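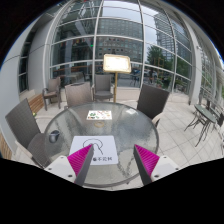
Ticket 265 — Patio set, glass top rocks and clicks in its rim
Product: Cornirel round patio table with woven chairs
Opened by: Syahrul Oei, Buvville
Status: Open, waiting on customer

Customer's first message

Hello, and thank you in advance to whoever picks this up, because I know it's a small problem and it's going to take me a few paragraphs. We have the round Cornirel table with the frosted glass top and the gray woven chairs, bought through Litgate, and we love it. We eat outside every chance we get and it has been a good table to us.

Over the past couple of weeks the glass has started to click. If you lean an elbow on it, or put a cup down a bit firmly near the edge, there's a little tick from underneath and you can feel the top shift. It's a small movement, but my mother-in-law noticed it in the middle of lunch and now she won't put her soup down on it, so I'd like to get it fixed before she visits again in July.

I have already tried folding up a bit of cardboard and pushing it under one leg. That helped for an evening. I also tightened every bolt I could find from underneath, lying on my back on the patio, and none of them were very loose.

Is this the glass, the frame, or my patio? I'm happy to try anything you suggest.

Syahrul

Reply from support, 9:40 a.m.

Hi Syahrul, thanks for such a thorough note, and please apologize to your mother-in-law for us. From what you say I'd look at two separate things: whether the legs are level, and whether the glass is sitting properly on its pads. They feel much the same from a chair, so it's worth taking them one at a time.

Please clear the table completely before you start, down to the last cup and coaster, and pull the chairs well back so you have room to walk all the way round.

Take the cardboard out first. Press down on the metal frame above each leg, keeping your hands off the glass. If the frame itself rocks, wind the foot on the short side out by half a turn and press again. The feet are plastic and they'll go by hand once the weight is off them.

When the frame is steady, press gently on the glass near the rim and work your way round. Put a bit of painter's tape on the rim wherever it clicks. Then, with a second person (please don't do this part alone, the top is 31 pounds), lift the glass straight up and lay it flat on a folded blanket. You should find 12 clear pads on the inside of the frame. Let me know how many are there and whether any have gone flat or slid sideways.

Customer update, 6:15 p.m.

Well, you were right to split it in two! The frame did rock, very slightly, on the side nearest the house. One full turn on that foot cured it. The click was still there though, so my neighbor came over and we lifted the glass.

I found nine pads. Two were stuck to the underside of the glass and the rest are missing altogether — I suspect I swept them up in spring with the leaves. The nine I have are a bit squashed and gone yellow. We wiped the frame down while we were in there and it was filthy, so that was satisfying. The glass is back on for now and everything has gone back where it was.

Reply from support, 6:50 p.m.

That explains the click nicely. I've asked for a full set of pads to go out to you from the Georgiev parts counter, no charge. Please replace all of them together so they're the same height, and leave them 90 minutes to grip before the glass goes on. Soup should be fine after that. I'll keep the ticket open until you tell me it's quiet.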